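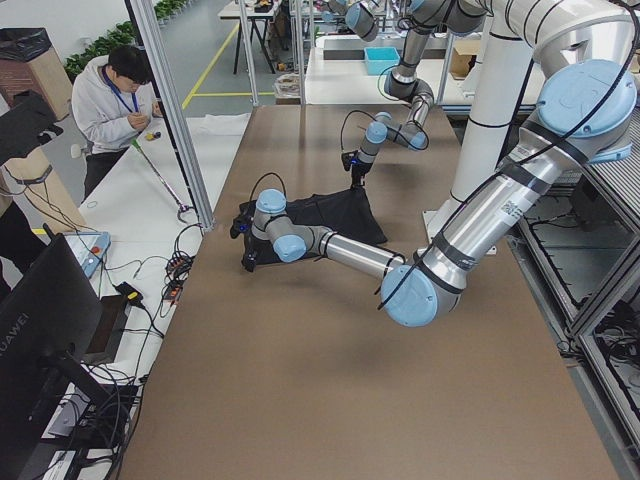
Clothing and bag swap returns to Nedholm

Sep 15, 2023

The autumn swap is back at the Plurnar hall in Nedholm, and drop-off has already started. Bring clean clothes, bags and belts in wearable condition to the side entrance on Vaher Street during normal opening hours. You will get one token for each item we accept, up to a limit of 14 per household.

The last swap took in 721 items, and most of them went home with somebody new. What was left over went to the Clandik thrift store, which will take the leftovers again this time. Winter coats went first. Children's shoes were close behind, and we ran out of them well before the doors closed, so please check your closets for outgrown pairs.

A few changes from last time. Tokens no longer expire, so if you still have some from the August mini swap you can use them now. Bags have their own rail near the stage and cost one token whatever the size. Coats cost 2 tokens. Everything else is one.
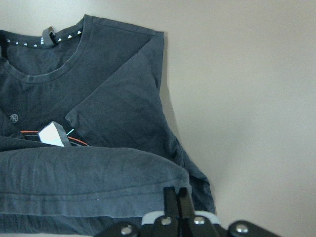

Please wash everything before you bring it, and empty the pockets. T-shirts and sweaters should come folded, with the size label still in if there is one. If the label is gone, pin a slip of paper to the collar with your best guess at the size. We cannot take underwear, swimwear, pillows or anything with a broken zipper — the repair table is for small jobs such as loose buttons and dropped hems, and it fills up fast.

The hall holds 200 people. Entry is free and there is no need to book, but if it gets full you may have to wait in the lobby for a while. Strollers can be left by the coat hooks. The kitchen will be open for coffee and soup, cash only.

Parking behind the hall is closed while the drain work goes on. Use the lot at the library, or take the bus to the Vaher Street stop and walk up the hill. The ramp at the main door is open as usual.

Unused items can be collected from the hall until closing time on the day of the swap. After that they go on the van to Clandik. Questions about drop-off can be left at the front desk.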